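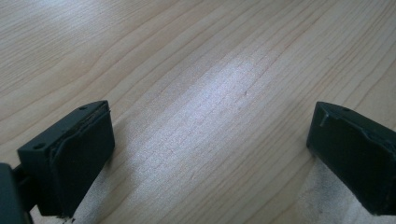

Which pressing of the second Gruvine album should a person buy if they can only afford one? I have had the CD for years and I want the record before I'm too old to lift the box set. The 2-LP version runs 146 minutes if you count the bonus sides, which I don't, and the single LP drops the long doom track at the end, the only reason I like the band. My shelf is pale blond wood with a soft shine to it and it deserves something ugly and black sitting on it. I've seen the Stuvden reissue for 108 with shipping. Is that robbery, or just metal pricing now?
Posted by: pisharody_riffs, 2026-03-14

sludgecellar
Both. Get the Stuvden one anyway. The first pressing, on Braltby, was cut so quietly that you turn the volume up for the intro and then the drums come in and your neighbors learn your name. The reissue was done from the tapes and you can hear the bass player, who by all evidence was there the whole time. Side three has a skip in the lead-in on my copy. The shop swapped it and the new one has it too, so I've decided it's part of the song.

If you only want the doom track, it was also on the tour EP from that April. Six songs, five of them bad. Used copies are cheaper than the LP, but check that the insert is there or you'll never sell it on.

tremolo_picker_6
vinyl is a scam just play the cd

oldtapehead
I'd skip the bonus sides too, they are rehearsal recordings with somebody coughing over the slow parts. But the single LP isn't worth having without the closer. It ends on the fast one, fades out early and leaves you standing there holding the sleeve. Ask the seller for the matrix number before you pay, as there is a bootleg with the same cover and a muddier logo, and on a band like this a muddier logo is hard to spot.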